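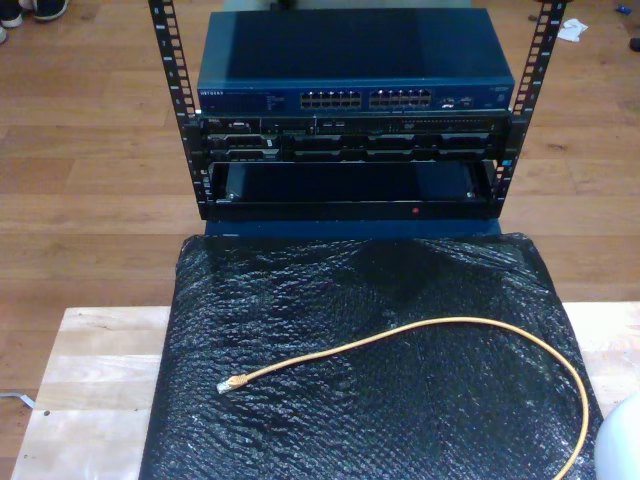 Open-frame rack with a 24-port Netgear switch.

Visit report: Studell cold storage site, Lombardi road

The open day at Studell ran on a Tuesday in September, with the first group admitted at 9:30. The site stores apples and pears for growers in the district and is operated by Conasell. Our group was shown the receiving dock, two storage rooms, the plant room and the packing line.

Fruit arrives in bins and is weighed at the dock. A sample from each load is tested for firmness and sugar before a room is assigned. Loads that test too ripe go straight to packing and are not held.

The building has 15 storage rooms, each rated at 340 bins. Walls are insulated panel, with the joints sealed from the inside. Doors are hung on a track and clamped against a gasket once a room is full. Oxygen is then pulled down over several days and carbon dioxide is scrubbed. A sealed room is not entered until it is opened for packing, so the two rooms on the tour were ones still waiting for fruit.

Room temperature, humidity and gas readings go over the site network to the plant office, where they are logged. The operator still takes a hand reading at each door once per shift and compares it with the log. Differences are written on a card by the door. Several of the cards we looked at had corrections in pencil.

The plant room was loud and the talk there was hard to follow. Refrigeration is by ammonia with a glycol loop to the rooms. Defrost is scheduled at night. The main compressor had 1,015 hours on it since its last service, according to the sheet on the wall.

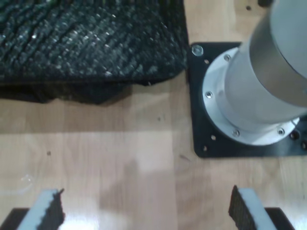
How long can pears be held compared with apples?
The guide gave 6 months as the working limit for the pears stored at this site, with apples going longer depending on variety.

Packing was running Clollance cartons during our visit. The line stopped once for a label change. Parking is on the north side, and visitors need closed shoes for the dock.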